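Keeping the pollen outside: tips for a house with one sneezer in it

Home > Household > Spring

I have had hay fever since I was 14, and I have lived for most of the years since in Hunonbridge, a town that seems to have been landscaped by somebody with shares in a tissue company. What follows is what I do around the house from the first birch catkins until the grass gives up. None of it replaces whatever your doctor has put you on. It does mean I sleep.

A few things on white tables before we get to the laundry.

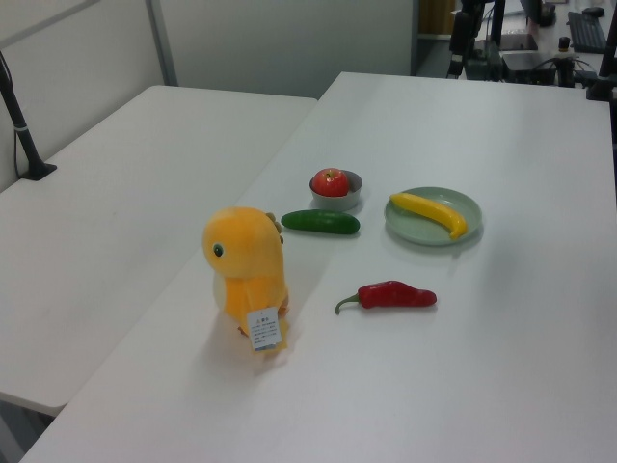
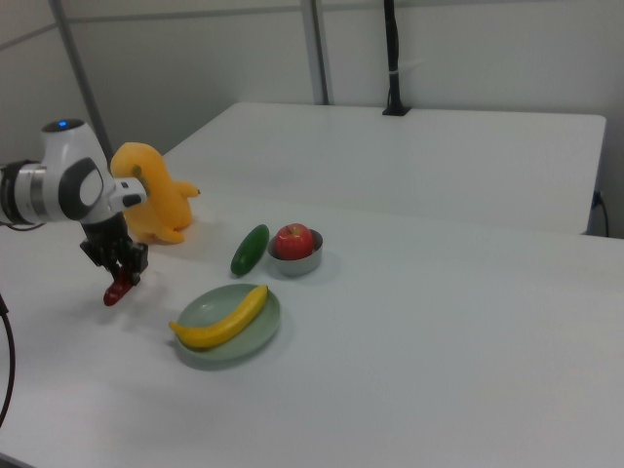
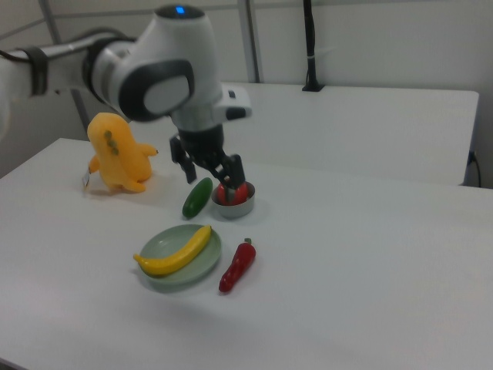

Start at the front door. Most of the pollen in a house walks in on people, so the entry is where you want to be strict. Shoes come off on the mat and stay there. Jackets go on a hook by the door and never over a kitchen chair, and certainly never on the bed, where my husband has been putting his for our entire marriage. We have 2 hooks each. He has discovered one of them.

Get a mat you can wash. The bristly kind looks serious but hangs on to everything, and shaking it out means standing in the cloud you have just made. Ours is flat cotton and goes in with the towels.

Windows

The usual advice is to keep them shut from March to August, which was clearly written by a person with air conditioning. I open ours late in the evening, after 9, and shut them before I go to bed. After a good long rain I throw everything open and walk around feeling rich. On dry, windy mornings they stay closed, however blue the sky is and however much the rest of the family sighs.

You can buy pollen screens in a roll and cut them to fit. Wipe them with a damp cloth every week or so, from the inside if you can reach. If yours are held on with sticky tape, clean the window frame with rubbing alcohol first and let it dry. I skipped this the first year and the screen came down on my head while I was on the phone with my mother.

Laundry

I love sheets dried on the line. I also love breathing through my nose, so from April on they dry indoors on a rack in the spare room with the door shut and a fan going. Change pillowcases every other day. The whole bed can wait for the weekend, but the pillowcase is where your hair has been, and your hair has been outside.

Wash your hair at night for the same reason. I know what it looks like in the morning. Wear a hat.

Clothes you have gardened in should go straight into the machine. If it isn't full, turn them inside out and leave them in there to wait. A laundry basket in the bedroom is just a bowl of pollen with a lid.

Dusting

Dry dusting moves the stuff from the shelf to your face. Use a cloth that is damp, barely, and rinse it more often than you think it needs. Go from the top down: curtain rails, picture frames, shelves, sills, floor. Vacuum last, and if you are the one who sneezes, try to have somebody else empty the canister. Eleni Zupan, who lives next door and has never sneezed in her life, does mine in exchange for rhubarb. I consider this the best deal I have ever struck.

Check the filter on the vacuum while you're at it. If it's the washable kind, it has to be bone dry before it goes back in, and that takes a full day, sometimes longer. A damp one smells like a dog that has been swimming.

As for air cleaners, I held out for years and then bought one that cost 700, and I'd like to report that it was a waste of money, because that would make a better story. It's good. Put it in the bedroom, keep the door closed, and don't push it up against the curtains. Smaller ones for less will do for a small room. Buy the spare filters when you buy the machine, or you'll be hunting for them in May along with everyone else who has the same model.

Flowers

People will bring you pussy willow. They mean well. Say thank you, put it on the porch, and wave at it through the glass. Tulips are usually fine indoors, and so are most of the big showy things that bees do the work for. I still cut the anthers off lilies with nail scissors – they stain the tablecloth anyway, and the orange dust will not come out if you rub it. Lift it off with a piece of tape instead.

Pets

Wipe the dog down with a damp towel when he comes in, legs and belly especially. Ours thinks it's a prize for going outside and now asks to go out and come in again. The cat may be wiped if you have good gloves and a will.

I'll put up the list of what I do in October, when the radiators come on and it's the dust's turn.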